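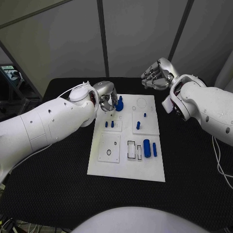

*검은 탁자 위의 흰색 판과 파란 조각들, 양쪽에서 뻗은 흰색 로봇 팔*

# 5강. 강은 왜 구불구불해지는가

지난 시간에 유량과 경사까지 했으니 오늘은 드디어 곡류입니다! 한 학기 중에 제가 제일 좋아하는 강의예요. 지형도를 펴 놓고 강줄기만 따라가도 한 시간이 금방 가는 주제라서, 판서로 다 못 쓴 내용까지 여기에 적어 둡니다. 지형도는 Stelmont 도엽과 Hultorgate 도엽 두 장을 씁니다.

## 5.1 굴곡도부터 재 보기

강이 얼마나 굽었는지 말하려면 숫자가 하나 필요합니다. 가장 간단한 것이 굴곡도(sinuosity)입니다.

> 굴곡도 = 물길을 따라 잰 길이 ÷ 두 지점 사이의 직선거리

Stelmont 평야의 하류 구간을 재 보면 물길 길이가 2,622 m, 직선거리가 939 m입니다. 나누면 2.79가 나오죠. 보통 1.5를 넘으면 곡류 하천으로 분류하니까 이 정도면 정말 대단하게 굽은 강입니다. 걸어서 금방 갈 거리를 물은 세 배 가까이 돌아서 가는 셈이에요.

잴 때 조심할 것 하나. 축척이 작은 지도에서는 잔굽이가 지워져 있어서 물길이 실제보다 짧게 나옵니다. 두 강을 비교할 때는 반드시 같은 축척의 지도를 쓰세요. 그리고 물길은 한쪽 강변선이 아닌 중심선을 따라 잽니다. 작년 과제에서 감점이 가장 많았던 부분입니다.

## 5.2 굽이 안에서 물은 어떻게 흐르나

굽은 물길에 들어선 물은 바깥쪽으로 쏠립니다. 그러면 바깥쪽 수면이 안쪽보다 아주 조금 높아져요. 눈으로 보기 힘든 차이지만 이 차이가 압력 차를 만들고, 압력은 물을 안쪽으로 밀려고 합니다.

재미있는 건 여기서부터예요! 수면 가까이의 물은 빠르니까 원심 효과가 커서 바깥으로 가고, 바닥 근처의 물은 마찰 때문에 느려져서 압력에 밀려 안쪽으로 갑니다. 결국 위에서는 바깥으로, 아래에서는 안으로 도는 흐름이 생기고, 여기에 하류로 가는 흐름이 더해져서 전체적으로는 나사처럼 돌며 내려갑니다. 이것을 나선류(helical flow)라고 부릅니다.

집에서 해 볼 수 있는 실험도 있습니다. 찻잎이 가라앉은 찻잔을 숟가락으로 휘저은 다음 가만히 두면 찻잎이 잔 바닥 한가운데로 모여요. 얼핏 생각하면 가장자리로 밀려나야 할 것 같은데 말이죠. 바닥에서 안쪽으로 향하는 흐름이 잎을 끌고 가는 것이고, 강굽이의 모래도 같은 원리로 움직입니다. 꼭 해 보세요, 저는 할 때마다 신기합니다.

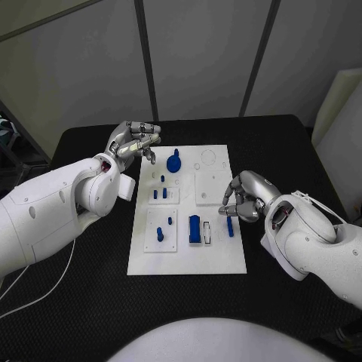
나선류가 하는 일은 굽이의 양쪽에서 전혀 다르게 나타납니다.

- **공격사면(cut bank)**: 바깥쪽. 유속이 빠르고 수심이 깊다. 강둑 아랫부분이 먼저 파이고 윗부분이 무너지는 식으로 후퇴한다.
- **활주사면(point bar 쪽)**: 안쪽. 유속이 느리고 얕다. 모래와 자갈이 쌓여 완만한 퇴적 지형을 만든다.
- **여울과 소**: 굽이의 정점 부근에는 소(pool), 굽이와 굽이 사이의 비교적 곧은 부분에는 여울(riffle)이 자리 잡는다.

한쪽은 깎이고 한쪽은 쌓이니 강폭은 크게 변하지 않은 채로 물길 전체가 옆으로 옮겨 갑니다. 답사지인 Jitstead 굽이에서는 네 해 사이에 바깥쪽 강둑이 22 m 물러났습니다. 한 해에 5.5 m꼴이네요. 물론 해마다 똑같이 깎이지는 않고, 큰물이 한 번 지나간 해에 몰아서 후퇴하고 가문 해에는 거의 그대로인 경우가 많습니다. 평균값만 보고 매년 같은 속도로 움직인다고 쓰면 안 됩니다.

## 5.3 굽이의 크기에도 규칙이 있다

강마다 굽이의 크기는 다 다르지만, 강폭과 견주어 보면 꽤 비슷한 비율이 나옵니다. 곡류의 파장은 대체로 강폭의 열 배에서 열네 배 사이에 들어와요. 작은 개울이든 대륙을 가로지르는 큰 강이든 마찬가지라는 점이 참 멋집니다. 축척 표시를 가린 사진만 가지고는 큰 강인지 도랑인지 가려내기 어려운 것도 이 때문이고요.

연습 삼아 하나 풀어 봅시다. Stevens 지류의 한 구간에서 파장을 재니 551 m였습니다. 강폭이 파장의 11분의 1이라고 두면 50 m쯤은 나와야 할 텐데, 지금 이 지류의 폭은 그 절반도 되지 않습니다. 이런 강을 무능하천(underfit stream)이라고 합니다. 과거에 유량이 훨씬 많던 시절의 굽이를 지금의 가느다란 물이 물려받은 경우죠. 상류 유역을 이웃 하천에 빼앗겼을 수도 있고, 기후가 건조해졌을 수도 있습니다. 어느 쪽인지는 골짜기 바닥의 퇴적물을 봐야 압니다. 하천쟁탈은 8강에서 다시 나옵니다.

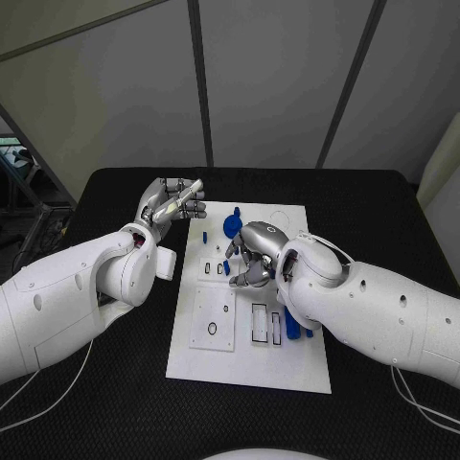 ## 5.4 목이 끊어지면

굽이가 계속 자라면 이웃한 두 공격사면이 서로 가까워지고, 그 사이에 좁은 목이 남습니다. 홍수 때 물이 이 목을 넘어가면 강은 단번에 지름길을 얻습니다. 새 물길은 짧고 가팔라서 물이 그쪽으로 몰리고, 옛 굽이의 양 끝은 퇴적물로 막혀 버려요. 이렇게 남은 초승달 모양의 호수가 우각호(oxbow lake)입니다.

우각호는 생긴 뒤로도 천천히 변합니다. 고운 진흙이 가라앉고 물풀이 들어오고, 마지막에는 주변보다 조금 낮고 축축한 땅만 남습니다. Hultorgate 도엽의 남쪽 평야에서 휘어진 논두렁이나 이유 없이 둥글게 도는 행정 경계를 찾아보세요. 옛 물길을 따라 그어진 선이 꽤 많습니다. 강은 떠났는데 경계선은 그대로 남은 거죠!

절단이 일어난 직후에는 굴곡도가 뚝 떨어집니다. 그러다가 남은 굽이들이 다시 자라면서 조금씩 회복되고요. 긴 시간을 놓고 보면 굴곡도는 오르내림을 되풀이합니다.

### 헷갈리기 쉬운 용어

| 용어 | 뜻 |
|---|---|
| 자유곡류 | 충적평야 위에서 물길이 옆으로 자유롭게 이동 |
| 감입곡류 | 지반 융기 등으로 골짜기를 깊이 파고 들어간 곡류 |
| 망류 | 여러 갈래로 갈라졌다 합쳐지는 물길, 곡류와는 구분 |
| 구하도 | 물이 더 이상 흐르지 않는 옛 물길 |

## 과제

1. Hultorgate 도엽에서 굽이를 세 개 골라 각각의 굴곡도를 구할 것. 측정 구간의 시작점과 끝점을 지도에 표시해서 함께 제출.
2. 그중 하나를 골라 공격사면과 활주사면을 스케치하고, 목이 끊어진다면 어디가 될지 근거를 들어 반 쪽 이내로 서술.
3. (선택) 찻잎 실험을 해 보고, 잔의 크기나 젓는 속도를 바꾸면 결과가 어떻게 달라지는지 기록.

Jitstead 답사 때는 장화가 필요합니다. 활주사면 쪽 모래톱은 단단해 보여도 발이 푹 빠지는 곳이 있으니 물가로 먼저 내려가지 마세요. 다음 시간은 삼각주, 교재 6장 앞부분을 읽어 오면 됩니다.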